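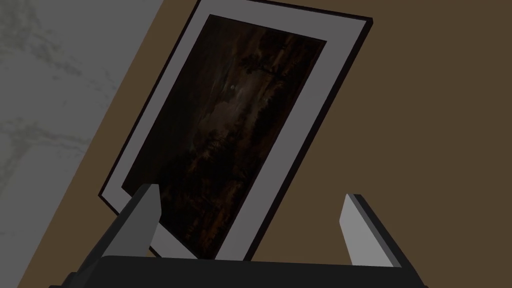

Black edge, wide light gray mat: the style of frame most people end up buying.

Tusell Level-Hang Kit, reviewed after nine months on my walls
By Geeta Chauhan

The Tusell kit costs $34, and for that you get a plastic rail with two sliding pegs, a bubble level glued into the middle, a bag of hooks in three sizes and a pad of paper templates. The box promises a straight picture "every time, first time." I have hung pictures with a pencil and a tape measure for most of my adult life, so I came to it with my arms folded.

I bought it in March, when we moved and I had a hallway's worth of frames leaning against the baseboards. My own money, from the Homolton site, and the shipping was slow. The company has never heard of me.

The idea is simple enough. You hold the rail against the back of the frame, slide the pegs until they sit where the hangers are, then lift the rail to the wall and push. Each peg has a small point that dents the plaster. You drive your hooks into the dents. If your frame has two D-rings, this works, and it works well. I did a pair of heavy botanical prints in the time it used to take me to find the pencil.

If your frame has a wire, things get murkier. The instructions tell you to pull the wire up with both pegs "to natural tension." What tension is that? I pulled it one way and the picture landed a good half inch low. I pulled harder and the next one was too high. The rail has no way of knowing how much the wire will sag once the full weight is on it, and the leaflet skips over this with a drawing of a smiling man.

And sawtooth hangers, forget it. The pegs are too fat to sit in the teeth. The box shows a frame with a sawtooth hanger on the side panel, which I find a bit much.

About that level. I checked it against the two-foot one in my garage, and then against the Melis pocket level my sister swears by. Those two agreed with each other. The Tusell read slightly off, always in the same direction, and since the vial is glued in you can't adjust it. My neighbor Hedvika Kadlec bought the same kit and hers is fine, so maybe I got a bad one. I wrote to customer service and got a form reply with a discount code for more hooks.
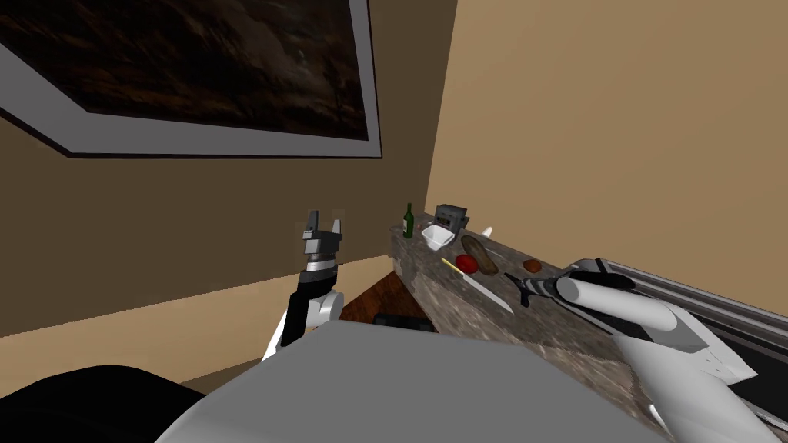

Will the kit keep a large frame from going crooked later on?
Only if you use two hooks set well apart. A single hook under a wire will let a big frame drift whatever you used to mark the wall, and the kit has nothing in it to stop that. Stick a pair of rubber bumpers on the bottom corners of the back, which you'll have to buy yourself.

The hooks deserve a word, because they are most of what you're paying for. The small ones are decent. The medium ones bent on me twice, both times in the old plaster on the stair side of the house, where to be fair I've bent better nails. The large ones are rated for 35 pounds each. I haven't tested that and I don't plan to do it over a sofa. What I can say is that a mirror of roughly half that weight has stayed put on a pair of them since spring.

The paper templates are a waste. They're printed for standard frame sizes, and once you add a mat and a molding nothing in my house is a standard size. I traced my frames on grocery bags, same as always, and taped those up to check the layout.

I borrowed the Soleo hanger from a coworker to compare. It's a simpler thing, one metal arm with one point, no level. It's better for wires, since the point sits exactly where the hook will go and the wire hangs from it under the real weight of the picture. It's useless for two-hanger frames unless you like doing everything twice. It also costs less, and it feels like something you could leave to your kids. The Tusell rail already has a crack near one end from a very ordinary drop onto carpet.

There are more than 400 reviews on the store page and most of them give it five stars. Read a few and you'll notice how many were written the day it arrived. I'd like to hear from those people now.

So would I buy it again? For the hallway, with all those D-rings, probably. For a room with four or five pictures, no. Use painter's tape: run a strip across the back of the frame, mark the hangers on it, peel it off and stick it on the wall, check it with a level you trust, and put your nails through the marks.

Rating: 2 and a half out of 5. I'd have gone to three with a level that reads level.

Update, December 27, 2022: One of the pegs has worked loose and now slides on its own when I lift the rail. I've wrapped the track in a bit of tape, which holds it for one picture at a time. Rating stays where it is.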